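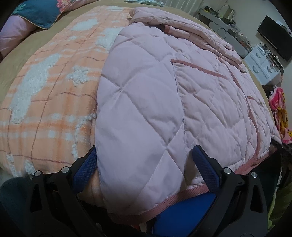

Quilted bedspread keeps sliding off and bunching up at the head end

Posted by Nuria Paredes, 6th January

I have a light pink quilted blanket, diamond stitching with a darker pink zigzag binding along the edge, and I can't get it to stay put or fold up square. It shares the bed with an orange and peach plaid one that has raised white fluffy patches on it. In the morning the pink one is in a heap up by the pillows and the plaid has gone over to the left.

What I've been doing is folding the pink one in half on the bed, then in half again. The first fold is never straight. By the second one the edges are out by a hand's width and the far end is all rumpled. The room is small, with a white drawer cabinet past the bed, and I can't easily walk all the way around to pull from the other side.

The mattress has a tan cover on it. It's a slippery one from Cordero that I bought in September, and I think the sliding got worse after that, but I'm not certain.

So two things I'd like to know. How do you fold a quilted blanket this size alone without it going crooked? And is there a way to keep two blankets from drifting apart at night that doesn't involve pins? I tried pins and did not like finding them with my foot.

I also wash the pink one more than the other, if that matters. It has been through the machine a lot.

Somtochukwu Akande

Start with the fold, that part is easy to fix. Don't start from the far end. Take the edge closest to you and use the binding as your guide.

Spread the blanket out as flat as you can get it first, including the end by the pillows. If that end is bunched up when you make the first fold, the whole thing will come out crooked no matter how careful you are. Move the pillows and cushions off the bed while you do it. Then stand at the foot, take both bottom corners, and walk them up to meet the top corners. Put them down and smooth from the fold toward the binding.

For the next fold go side to side. You said you can't get around the bed, so do this one from the side you can reach. Take hold of the far edge and pull it toward you until the bindings line up. Pulling toward yourself is a lot easier to control than pushing fabric away. Quilting also gives you lines to follow. If the diamonds on the top layer run at an odd angle to the ones underneath, you are off, and you can fix it before you go any further.

After that fold in thirds. It will be thick and it will want to spring open, so press down with your forearm and let the air out.

About the washing – yes, it can matter. The binding and the middle don't always shrink by the same amount. My Gillisau quilt ended up shorter down one side than the other. Measure each side with a tape. Mine was 161 cm on one side and clearly less on the other, and once I knew that I quit trying to match every corner and just matched the two on the good side.

For the sliding, tuck the plaid in at the foot and leave the sides loose. Lay the pink one over it so it overlaps by a good amount, then tuck that in at the foot too. If the mattress cover is slippery, put a cotton flannel sheet over it. I don't think any blanket stays still on a slick cover.

breseck_1359

get a bigger blanket. one blanket cant drift away from itself

nesta at home

I mostly agree with the first reply but I would not tuck the quilted one. Tucking pulls on the binding and a zigzag edge can start to come loose at the corners. Tuck the plaid and leave the quilt on top.

What worked for me was tape ties. Sew a short piece of cotton tape to the underside of the quilt at each bottom corner, and matching pieces on the blanket below, and tie them in a bow. You untie them on wash day. It takes around 2 hours by hand if you are slow like me. Sew through the backing only or the stitches will show on top.

If you're only folding it to get it out of the way during the day, you could also skip the square fold. Fold it lengthwise in thirds and lay it across the foot of the bed. Any uneven edge goes underneath.

Nuria Paredes

Thanks. I had been starting from the pillow end, so I will try it from the foot. I'll measure the sides when I find the tape. I have flannel sheets in the drawers already and will put one on tonight before I sew anything.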